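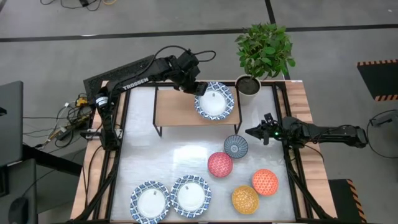
Storing and Handling Everyday Dishes: Notes from the Clultham Open Day

The Grakeo household advice service attended the open day at the Clultham workshop on Oct 29, 2021. The dish-handling demonstration used plates and small bowls, with a pair of robotic arms at a table and a raised shelf. Several points raised during the session apply equally to a home kitchen and are set out below.

Plates should be lifted by the rim, with a firm and even hold. Avoid sliding a plate across a shelf, as an unglazed foot ring can scratch the surface beneath it.

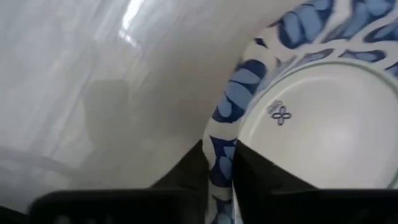
Before a plate is put away, turn it over and check the foot ring for grit or chips. Rough spots may be smoothed with 400 grit wet-or-dry paper, used wet and with light pressure. A plate with a crack running inward from the rim should no longer be used for food.

Stack plates of one size together, to a maximum of 8. Place a paper towel or felt round between patterned pieces. Bowls should be stored separately and should not be nested if they bind.

A raised shelf makes good use of the space at the back of a counter. Allow 19 inches of clearance below wall cabinets where possible, and keep the items used daily at the front.

Visitors who requested the Nernonness shelf plan may collect a printed copy from the Shokri reading room, quoting leaflet 2290. Copies will remain available through the end of November.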